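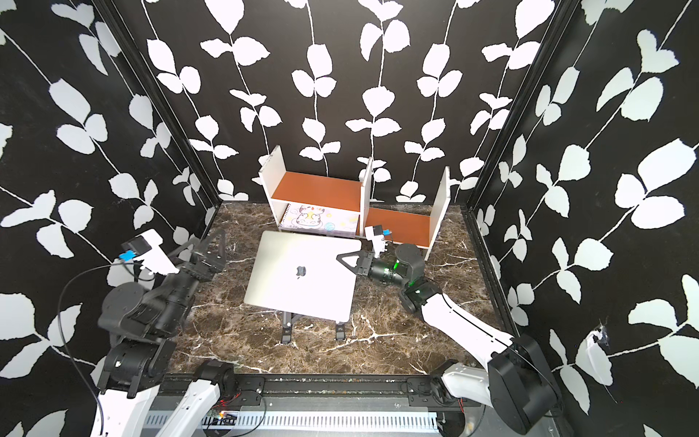
로봇 응용 실습 강의 자료 4
양팔 작업 셀 키트의 검토: Plundden 키트를 중심으로
Gillmont 기술교육원, 담당 Leen Sfeir

1. 이번 시간의 범위

지난 시간에는 팔 하나로 하는 집기와 놓기를 공부했습니다. 이번 시간부터 팔 두 개를 같이 사용하는 키트를 다룹니다. 키트의 이름은 Plundden이고, 판매하는 회사는 Ronari입니다. 제어 프로그램은 Dantas라는 이름으로 따로 제공됩니다. 우리 교육원은 3월에 평가용으로 한 세트를 받았고, 이 자료는 그때부터 제가 적은 메모를 정리한 것입니다.

수업의 목적은 키트를 사라고 권하는 것과 관계가 없습니다. 여러분이 나중에 회사에서 비슷한 제품을 비교해야 할 때, 무엇을 먼저 보고 무엇을 나중에 보는지 연습하려고 합니다. 한국어 표현이 어색한 부분은 수업 시간에 말씀해 주시면 다음 판에서 고치겠습니다.

2. 키트의 구성

기본 세트에 들어 있는 것은 다음과 같습니다.

로봇 팔 두 개. 왼쪽과 오른쪽이 같은 구조이지만 초기 자세 값이 다르므로 서로 바꾸어 달면 안 됩니다.
앞쪽 장착 레일 한 개. 두 팔의 베이스를 여기에 브래킷과 볼트로 고정합니다.
평행 그리퍼 두 개. 손가락 끝은 교환할 수 있습니다.
손목 카메라 두 개와 연결 케이블.
레일 앞에 놓는 케이블 트레이.
전원 장치와 제어 보드.

셀의 벽과 바닥재는 세트에 포함되지 않습니다. 이것은 구매자가 스스로 준비해야 하는 부분이고, 견적서를 읽을 때 자주 놓치는 항목입니다. 우리 셀은 흰 덩굴무늬가 있는 검은 벽지와 대리석 무늬의 짙은 갈색 바닥으로 되어 있습니다. 설명서에는 무늬가 없는 회색 벽이 권장 사항으로 적혀 있습니다. 무늬가 있는 배경에서 물체 인식이 어떻게 달라지는지는 6주차에 다시 측정하겠습니다.

3. 사양표를 읽는 방법

Ronari의 사양표에서 우리가 볼 값은 네 개입니다.

최대 도달 거리: 566 mm
권장 작업 반경: 390 mm
팔 하나의 가반 하중: 500 g
전원 전압: 48 V

처음 배우는 사람은 보통 최대 도달 거리만 봅니다. 그러나 이 값은 팔을 거의 곧게 폈을 때의 값입니다. 그 자세에서는 손목의 방향을 자유롭게 선택할 수 없고, 팔꿈치가 특이점에 가까워집니다. 실제로 작업을 설계할 때에는 권장 작업 반경을 사용하십시오. 두 값 사이의 영역에는 자주 만지지 않는 물건을 놓는 것이 좋습니다.

가반 하중도 조심해서 읽어야 합니다. 사양표의 작은 글씨를 보면 이 값은 그리퍼의 무게를 뺀 값이지만, 손목 카메라의 무게는 빼지 않은 값입니다. 그러므로 카메라를 단 상태에서는 들 수 있는 물건이 더 가벼워집니다. 노트북은 한 팔로 드는 대상이 될 수 없습니다. 노트북에 대한 실습은 덮개의 가장자리에 접근하기, 위치를 맞추기, 가볍게 밀기까지만 합니다.

두 팔이 같이 들면 하중이 두 배가 되는지 묻는 분이 매년 있습니다. 계산으로는 그렇게 보입니다. 하지만 두 팔의 움직임이 조금만 어긋나도 한쪽에 힘이 몰립니다. Dantas의 기본 설정은 협동 운반에서 한 팔의 하중 값을 그대로 상한으로 사용합니다. 저는 이 설정을 바꾸지 않기를 부탁드립니다.

4. 설치 순서

가. 레일을 작업대의 앞쪽 모서리와 평행하게 놓고 양쪽 끝을 먼저 조입니다.
나. 왼쪽 팔, 오른쪽 팔의 순서로 베이스를 올립니다. 볼트는 손으로 끝까지 돌린 다음에 공구를 사용합니다.
다. 손목 카메라의 케이블을 꽂습니다. 케이블은 손목이 끝까지 회전할 수 있는 길이를 남겨 두고 팔을 따라 베이스까지 내립니다.
라. 나머지 케이블을 트레이 안으로 정리합니다.
마. 전원을 켜기 전에 두 사람이 서로의 배선을 확인하고 확인표에 서명합니다.
바. 레일 윗면을 마른 천으로 닦습니다.

다 단계에서 실수가 가장 많이 나옵니다. 케이블이 짧으면 손목이 돌아갈 때 커넥터가 당겨지고, 영상이 한순간 끊깁니다. 프로그램에는 오류로 남지 않을 때도 있어서 원인을 찾기가 어렵습니다. 반대로 너무 길면 고리 모양으로 늘어진 케이블이 다른 쪽 팔에 걸릴 수 있습니다. 첫 번째 조에서는 이 문제로 오후 4시까지 설치를 끝내지 못한 적이 있습니다.

제어 보드는 덮개가 없는 형태로 공급됩니다. 저는 이것을 제품의 단점으로 기록했습니다. 보드의 빨간 LED가 켜져 있으면 배선을 만지지 마십시오. Ronari에 덮개를 문의했고, 별도 구매 품목이라는 답을 받았습니다.

5. 실습 과제의 물체

셀의 뒤쪽 벽 앞에는 주황색 계열의 판이 있는 낮은 흰 선반이 있습니다. 왼쪽 칸에는 고양이 그림이 있는 스프링 스케치북이 들어 있고, 오른쪽 칸은 왼쪽보다 낮습니다. 가운데 바닥은 과제마다 물체를 바꾸는 자리입니다.

과제 A는 닫힌 노트북입니다. 접이식 받침대 위에 조금 돌려서 놓습니다. 오른팔은 덮개의 모서리에 접근하고, 왼팔은 옆에서 기다립니다. 여기에서 배우는 것은 한 팔이 일하는 동안 다른 팔을 어디에 두어야 하는가입니다. 기다리는 팔이 카메라의 시야를 가리지 않아야 하고, 필요할 때 짧은 경로로 들어올 수 있어야 합니다.

과제 B는 흰색의 납작한 사각 판입니다. 두 그리퍼가 판 위에서 서로 가까워지기 때문에 충돌 여유를 먼저 설정해야 합니다. 판에 아무 표시가 없어서 방향을 알려면 네 변을 이용할 수밖에 없습니다. 저는 학생들에게 처음에는 판을 벽과 평행하게 놓고 시험하고, 그 다음에 각도를 바꾸라고 말합니다. 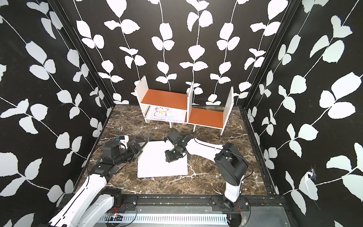
두 팔의 충돌 여유는 어느 프로그램에서 설정합니까?

Dantas의 "공유 영역" 메뉴에서 설정합니다. 왼팔과 오른팔의 값을 따로 넣을 수 있지만, 둘 중에서 큰 값이 적용됩니다. 값을 바꾼 뒤에는 두 팔을 초기 자세로 보내고 프로그램을 다시 시작해야 새 값이 사용됩니다.

6. 조작 프로그램에 대한 평가

Dantas의 좋은 점은 동작을 시간 순서의 줄 두 개로 보여 주는 것입니다. 위의 줄이 왼팔이고 아래의 줄이 오른팔입니다. 한 팔이 다른 팔을 기다리는 구간이 빈칸으로 나타나기 때문에, 학생이 낭비되는 시간을 쉽게 발견합니다. 저는 이 화면만으로도 한 시간의 수업을 할 수 있었습니다.

좋지 않은 점은 도움말입니다. 한국어 번역이 있지만 용어가 일정하지 않습니다. 같은 부품을 어떤 쪽에서는 "집게"라고 하고 다른 쪽에서는 "손"이라고 합니다. 이 수업에서는 "그리퍼"로 통일하겠습니다. 또 손목 카메라의 보정 절차가 설명서의 부록에만 있어서, 부록을 읽지 않은 조는 보정을 하지 않은 상태로 과제를 시작했습니다.

로그 파일은 기본 설정에서 프로그램을 끌 때 저장됩니다. 중간에 전원이 꺼지면 기록이 없어집니다. 설정에서 "계속 저장"을 선택하고 시작하십시오. 저장 공간은 더 많이 쓰지만 우리 실습의 길이에서는 문제가 되지 않았습니다.

7. 유지와 지원

Ronari는 전화 지원을 하지 않고 전자 우편으로만 답합니다. 제가 보낸 질문에는 대체로 다음 날 답이 왔습니다. 답의 내용은 정확한 편이었지만, 도면을 요청한 경우에는 두 번 부탁해야 했습니다. 교체 부품 중에서 그리퍼의 손가락은 바로 살 수 있고, 관절 모듈은 본사에 팔 전체를 보내야 합니다. 수업 일정이 있는 기관에서는 이 차이가 중요합니다. 팔 하나가 없는 동안에는 양팔 과제를 전부 미루어야 합니다.

8. 검토 보고서 쓰는 법

각 조는 두 쪽 이내의 보고서를 제출합니다. 다음 내용을 포함하십시오.

어떤 작업에 이 키트를 사용할 것인지, 한 문장으로 쓰십시오.
사양표의 네 값 중에서 그 작업을 제한하는 값을 고르고 이유를 쓰십시오.
세트에 포함되지 않아서 따로 준비할 품목을 모두 적으십시오.
과제 A와 과제 B 중 하나의 시간 화면을 인쇄하여 붙이고, 기다리는 구간에 선을 그으십시오.
지원 조건이 여러분의 일정에 주는 영향을 쓰십시오.

"성능이 좋다"와 같은 말은 쓰지 마십시오. 무엇이 얼마나 좋은지를 측정한 조건과 같이 써야 합니다. 측정하지 못한 것은 측정하지 못했다고 쓰면 됩니다. 감점하지 않습니다.

9. 다음 시간 준비

설명서 부록의 손목 카메라 보정 부분을 읽고 오십시오. 조마다 보정판을 한 장씩 인쇄해서 가져오되, 인쇄할 때 "용지에 맞춤"을 반드시 끄십시오. 머리가 긴 분은 묶고, 소매가 넓은 옷은 피해 주십시오. 실습실 문은 오전 9시에 엽니다.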